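Section 4: Teaching the Borside a two-handed lift

Okay, so by now you've got both arms bolted on, the software talks to them, and you've probably picked up a foam block or two. Time for something bigger! I like a laundry basket for the first two-handed job, and the steps are the same for any open box with straight-ish sides.

Before you start, set the lift height to 400 millimeters in the Hsiao control panel. The kit ships with it set higher and I really don't love that for a first try.

1. Clear a patch of hard floor and roll the base up to it. Lock the wheels from the panel (the little padlock, top right).

2. Put the basket down with its short sides facing the grippers. Leave some clothes in it if you want - soft stuff is fine, just keep it below the rim.

3. Press Home and let both arms settle. Wait for the green light at each wrist.

4. Lay the sensor cables outward, left one to the left, right one to the right, so neither runs under the basket. The tape tags stay on! You'll want them when you swap a sensor later.

5. Choose Pair Mode, then bring the grippers down on either side of the basket. Stop just outside the walls.

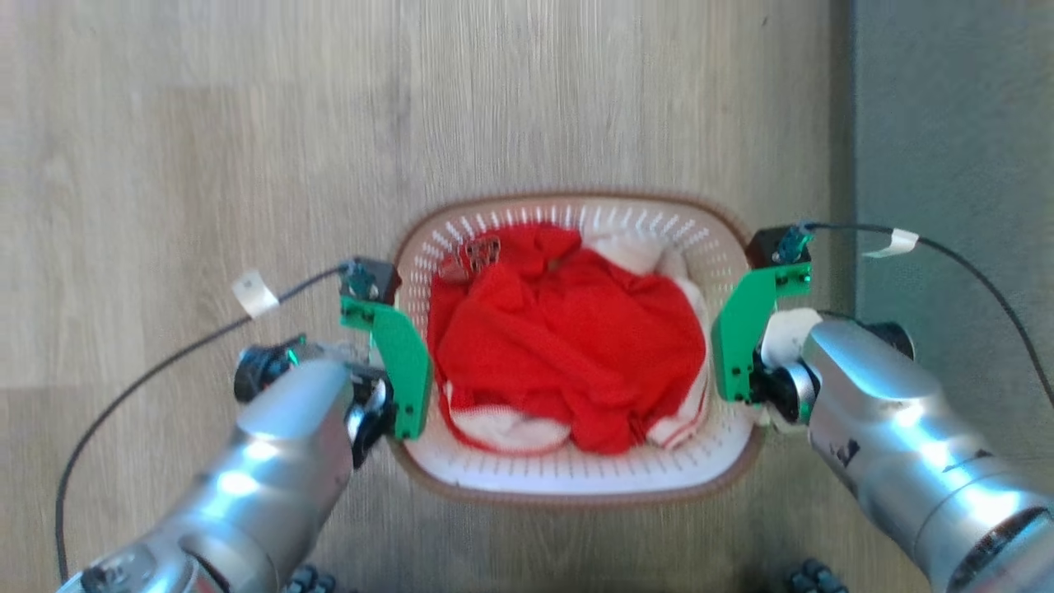
Get the two green plates level with each other before you close in. If one is higher, nudge it with the arrow keys and leave the other arm alone (chasing both at once drove me nuts on my first Saturday with the kit).

One owner on the Zivovitz forum wrote that Pair Mode kept drifting for them until they redid the zero on the left arm, and that they now run it every time the base has been moved. I've started doing that too, and it's quick.

6. Press Close, Slow. The panel shows a squeeze number for each side. I stop at 127 for thin plastic.

7. Press Lift. Keep one hand near the stop button.

CAUTION: Keep fingers out from between the gripper and the basket wall once Pair Mode is on. It doesn't know you're there.

NOTE: If you see error 237, one sensor has lost its signal. Push the plug in at the housing and press Home again.

To put the basket down, press Lower and then Open. Don't skip straight to Open, ask me how I know.

Related items
Borside spare finger plates
Salletti cable tags, white
Section 5: Moving the base with a load
Zeroing the arms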